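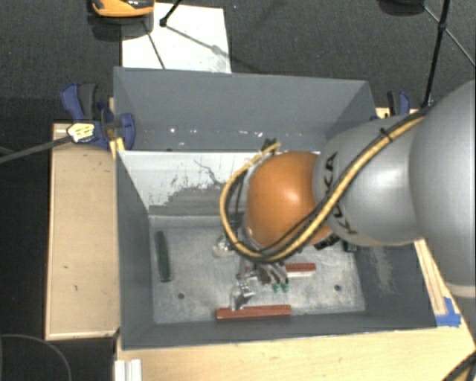

*Photo: Séverine Tessier*

# Drurkstead obituary transcriptions

Hi! If you landed here you're probably looking for a great-grandparent, and I hope you find them. I've been typing up old death notices from the Drurkstead paper on and off since April, and this folder is everything I've got so far: 703 notices, one per row, in a plain CSV file that opens in any spreadsheet program.

Last updated 10/7/18.

## What's in each row

- `surname`, `given`, `maiden` (blank if the notice doesn't give one)
- `died` and `printed`, which are often several days apart
- `age`, exactly as printed, so you'll see things like "in her 80th year" (that means 79, and yes, it tripped me up too)
- `kin`, everybody named as a survivor, separated by semicolons
- `burial`, the cemetery as printed
- `text`, the whole notice

I kept the spelling the paper used. The Lemaire family shows up 5 different ways, sometimes twice in the same notice, so please search loosely! If you want them all together, `lemaire_variants.txt` has my list.

## Gaps and iffy bits

Four of the reels I borrowed were too faded to read past the front page, and I left those out completely. Roughly 200 notices have at least one word I couldn't make out, marked `[?]`. Séverine went over the French ones with me and fixed a whole lot of accents I'd dropped (thank you thank you).

"Kokureck" in the burial column is the old churchyard, and "Kokureck New" is the one up the hill. The paper didn't always say which, so if it just printed "Kokureck" that's what I typed. Don't drive out there on my word alone; check with the parish first.

Tresitside notices only start about halfway through the file. Before that they ran in a different paper, and I haven't gotten to it yet.

## Using it

Go ahead and copy anything into your family tree. A mention would be nice but I won't chase you for it. If you spot a mistake, open an issue with the row number and what you think it should say, and a scan if you've got one. I leave out notices for anyone whose children might still be living, so please don't send me recent ones.

## To do

- women listed only as "Mrs." plus the husband's name
- split `kin` into separate columns (ugh)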